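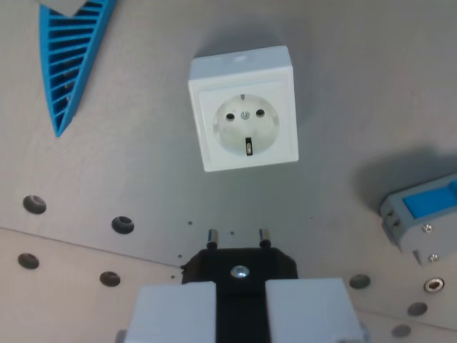 Plug and socket demo, Wernon open day

How to run a plug-in demo when visitors are watching

If you've ever been handed a robot arm and told "the public are in from ten, make it do something", this page is for you! I've now done five open days at Wernon and I've tried most of the usual turns. Stacking blocks is fine for small children, and drawing with a felt tip goes down well until the pen dries out. The one I keep coming back to is putting a plug in a socket, as everybody in the room has done it themselves, usually without looking, often behind a sofa.

I'm going to go through it in the order I do it on the day. You'll need an arm with a two-finger gripper, a plug, a socket you can put on the work surface and a couple of hours before the doors open. My plug and socket are the German kind with the round pins, which also gives people something to chat about over here.

First, take the mains out of it. Nothing is wired up behind my socket and nothing ever will be. Say so out loud at the start of each session, and say it again when the next group drifts in, or you'll spend the whole time answering that one question.

Next, sort out the grip. The plug mustn't be able to twist between the fingers, so give it a gentle wiggle by hand with the arm powered down. If you can turn it at all, the pins will turn too when they touch the socket, and then you'll be hunting for the holes all morning. I spent most of March fiddling with ours on the Iria arm and I'm still not completely happy with it — but it's good enough for a crowd.

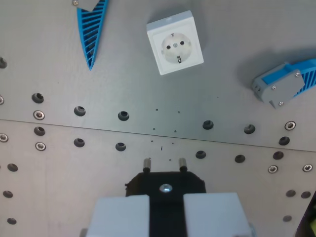 Now for the bit I got wrong the first time. I'd lined everything up dead square, taught the arm one position and played it back over and over. It looked terrific for ten minutes. Then a man from Karimi (lovely chap, came with a coachload) asked what would happen if he nudged the socket, and he nudged it before I could answer. So put the socket down at a bit of an angle from the start, and have the arm find it for itself. People can see straight away that it's got a real job to do, and you can invite them to move it between goes.

Set your speeds in two stages. I let the arm travel at 80 per cent of its demo speed while it's well clear, then drop to 13 per cent for the approach. Stop with the pins short of the socket and wait a second or two. That little pause is the best part of the whole thing, the room goes quiet and you can point out which way the pins are facing and which holes they're meant for.

Set a low force limit as well, and test it with something soft before you trust it with the plug. If the pins meet plastic, the arm should back off and have another look. Do let the audience see that happen! I used to reset quickly and mumble an apology, but a miss gets far more questions than a clean run.

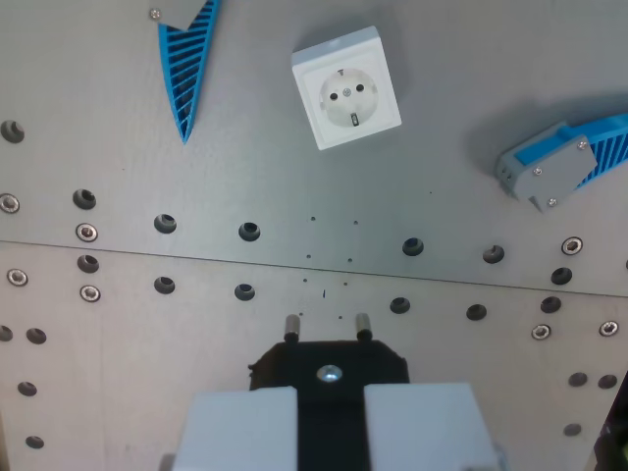

Posted by Rostam Shojaei
17 April 2023
Filed under: Demos and open days

A few things about the room itself. Put a screen up showing the view along the gripper, as from behind the barrier you can't see the pins at all. Raise it higher than feels sensible, because the front row will stand. Keep groups small enough that everyone can hear you without a microphone, and keep the stop button in your own hand, never on the bench.

Have a run counter going if your software has one. Ours was on 1354 when I packed up, counting all the practice runs, and a boy from the Londulari group made me promise to tell his teacher when it gets to two thousand. I've got the email address on a sticky note somewhere.

For the timings, I do a run every five minutes and talk in between. Any quicker and you can't answer anything properly, any slower and they wander off to the tea urn.

When you're finished, park the arm, power it down and take the plug out of the fingers before you start moving tables. Then check the pins for bends with a straight edge, and pop a spare plug in the box for next time.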